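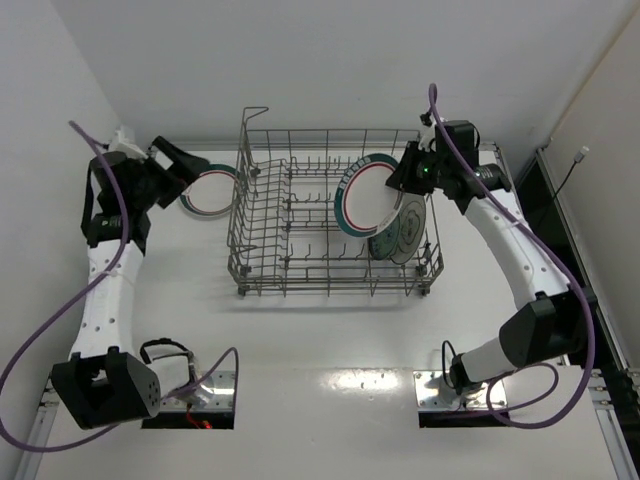
A wire dish rack with plates stood on edge in the slots.

Dish rack

A dish rack (also dish drainer, plate rack, draining rack, or just "the drainer") is an open frame for holding washed crockery while the water runs off. Usually kept beside the sink. Found in most kitchens, including plenty that also have a dishwasher – pans and good plates tend to get done by hand anyway.

Name

"Drainer" is the commoner word in British homes, "dish rack" in shops. "Draining board" is something else: the ridged or sloping surface next to the sink bowl, on which the rack may or may not stand. The two get mixed up constantly. "Plate rack" can also mean a wall-hung wooden shelf with slots, see Types.

Parts

Basket. The main body, normally rectangular, of bent metal wire, wood or moulded plastic. Open sides so air gets through.

Tines. Short upright prongs in rows across the floor of the basket. Plates go between them on edge. Spacing matters more than anything else here – too narrow and a deep-rimmed plate won't sit, too wide and a side plate slumps onto its neighbour.

Feet. Small plastic or rubber pieces at the corners. Keep the wire off the worktop, stop it sliding, stop it scratching. First thing to get lost. On cheaper racks they simply push on, and a missing one can be replaced with a short bit of tubing.

Handles. Bent wire loops at the ends on some models, for lifting the lot. Not advised when full.

Tray. Sits under the basket and catches drips. Some have a spout to send the water back to the sink. Sold separately with many wire racks, or not at all, in which case a folded tea towel does the job.

Cutlery holder. A cup with holes in the bottom, hooked on the side or stood in a corner.

Types

Flat wire basket. The ordinary sort. Cheap, light, easy to rinse.

Two-tier. Plates below, cups and glasses above, or the other way about. Saves worktop, gets top heavy.

Folding wooden. An X-shaped frame of slats and dowels. Goes flat in a cupboard. Needs drying out itself or it goes black at the joints.

Over-sink. Rests across the bowl and drips straight in. Good in small kitchens, annoying when you want the tap.

Wall or cupboard rack. Fixed above the sink, plates dry and are stored in the same place. In Finland built into the cupboard as a matter of course, with no solid bottom to the unit.

Roll-up mat. Rods joined by silicone strips, laid over the sink. Strictly not a rack but sold alongside.

Materials

Coated wire is the most common. The coating splits at the tine tips after a while and rust starts there, leaving brown marks on the undersides of plates. Stainless steel lasts longer and costs more. Chrome plate is in between. Plastic doesn't rust but goes cloudy with limescale. Wood is kind to china, less so to anyone who leaves it wet.

Loading

Plates go in first, largest at the back, all facing the same way. Dinner plates want a slot each. Bowls lean and take up two. Patterned or banded rims are best kept from rubbing against the next plate, especially older ware where the colour is over the glaze. Hold by the rim and lower straight down, dont drop the last inch. Glasses upside down at an angle, so they don't seal themselves to the tray. Knives point down.

Cleaning

Tray weekly, in hot soapy water. White vinegar for limescale – leave it, then an old toothbrush round the base of the tines. Pink or black slime in the tray means it has been standing in water to long.

Makers

The Kunen flat rack was introduced in October with 200 mm plate slots on one side and wider bowl slots on the other. Sovard sells a stainless version 475 mm long, in 3 finishes. The Grellow folding rack, designed by Jae-hoon Yang, is beech with 97 separate pieces and is supplied assembled. Seo makes replacement feet and trays only.

See also

Draining board
Tea towel
Washing-up bowl
Plate rack (furniture)

Page last edited 9 December 2020. Section on materials needs sources.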